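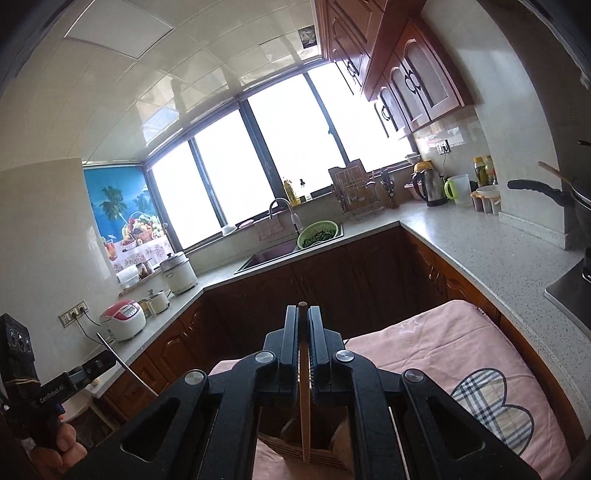
November 2, 2020

## Tips for the garage before the frost

These are the small works I do on our car every autumn. The car is a station wagon with many years behind it, and it stands outside the whole winter. I don't have a lift or special tools, only a jack, a good lamp and one box of sockets from Drernar.

### Door seals

Wash the rubber seals with warm water and a little dish soap, and dry them well with an old towel. Then rub them with silicone grease. I use the stick from Sidosen, but any silicone for rubber will do. Don't use cooking oil. I tried it one year and the seals became sticky, and all the dust of the road stayed in them.

Do also the seal of the trunk, it is easy to forget. Put a drop of lock oil in the keyhole at the same time, also if you always open the car with the remote.

### Battery

- Switch off everything and take off the minus cable first.
- Brush the posts and the inside of the clamps until the metal is bright.
- Put the plus cable back first, then the minus.
- Spread a thin layer of petroleum jelly on top.

Write down the radio code before you begin. Ours was in the glove box, under the manual, and it took me one evening to find it.

If the battery is more than a few years old, ask for a load test. The shop of Laaksonen in Gitley does it while you wait. My last battery showed a good voltage in the test at home and was still too weak for a cold start in January.

### Wheels

When you change to winter tires, mark the summer ones with chalk on the inner side: LF, RF, LR, RR. Wash them before you carry them in. Tires on rims can lie in a pile, tires without rims should stand upright, and you turn them a little now and then.

Clean the rust from the hub with a wire brush, so that the wheel sits flat. Tighten the bolts crosswise, and use a torque wrench for the last turn. The right number is in the manual of your car. After roughly 200 kilometers I check them again.
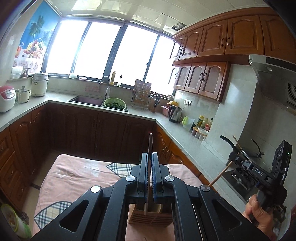 Esko Eskola wrote to me after last year's list that I should put a very thin film of copper paste on the hub after the brushing, but never on the bolts, because then the torque is wrong. He also keeps his wheel key in the car all winter, with a piece of old carpet to kneel on.

I have followed both advices and the wheels came off in spring without kicking.

### Washer fluid

Use up the summer fluid before you fill the winter one. If there is much left, pump it out on the windshield until the tank is dry, and fill then. Spray a few times afterward, so the new fluid comes also into the hoses and the nozzles. The rear window has its own long hose, and there the old water freezes first.

### Inside the car

Lift the floor mats and feel the carpet under them with your hand. If it is damp, dry it now with newspapers and a small fan, and change the papers in the morning and in the evening. Old wiper blades I keep in the trunk as a spare pair until the new ones have worked through the first snow.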